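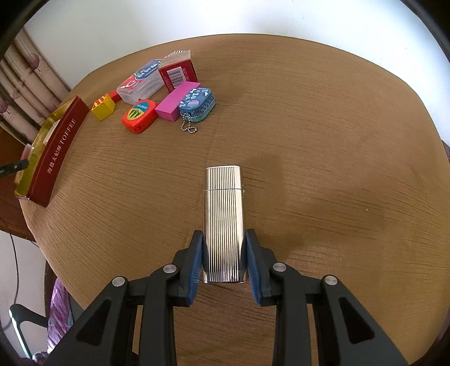

Jovatbridge, October

The silver lighter was in the second drawer of my uncle's desk, under a stack of receipts. I have been going through that desk since the end of summer, one drawer at a time, and this is the first thing out of it that I plan to keep for myself.

It's a tall case with rounded corners and grooves cut straight down the front, close together. The cap is short compared to the body and there is a small hinge knob on the right at the seam. I looked for a maker's name and didn't find one. My cousin Fernanda Matos thinks he bought it on a work trip in the seventies. Her brother thinks it was a gift from the office. My uncle didn't smoke after I was born, so I never saw him use it.

I don't smoke either. I want it for candles and for the camp stove, and I like how it sits in a pocket.

The first thing I did was take it apart. The insert pulled straight out of the case. The cotton inside was gray and stiff, the wick was burned down to almost nothing, and the flint had crumbled and stuck in the tube. That last part took the longest. I got the screw and spring out from the bottom and then had to work the old flint loose with a piece of wire, a little at a time, tapping the insert on a paper towel. It took most of an evening. If you have to do this, don't use a drill bit. I tried one and stopped when I felt it scrape the brass.

I washed the case with dish soap and an old soft toothbrush, following the grooves up and down. I did not polish it. Octavio Quezada, who runs the repair counter at Coelho, told me that people take the edges off engraved cases with metal polish and then bring them in asking if he can put the lines back. He can't.

He also sold me the parts. A wick, a packet of flints and new cotton came to $7. He quoted me $40 for doing the whole job, which I thought was fair, but I wanted to do it at home.

Repacking goes like this. Pull all the old cotton out with tweezers. Feed the new wick down from the top with a bit of wire, then put the cotton back in small pieces, moving the wick from side to side as you go so it runs through all of it. Leave enough wick showing to reach the top of the chimney. I packed mine too tight the first time and had to pull half of it out again. Drop in the flint, then the spring and screw, and fill it slowly with fluid until the cotton is damp. Wipe everything and wait a few minutes before you strike it.

It lit on the fourth try. The hinge has a little play in it, and the cap doesn't close as firmly as I would like. Octavio said he could look at the cam spring, but he is backed up until after the holidays, so I'll leave it alone for now.

The fluid dries out whether you use the thing or not. I'm going to fill it before trips and leave it empty otherwise.

There are three drawers left in the desk. The bottom one is locked and Fernanda is looking for the key.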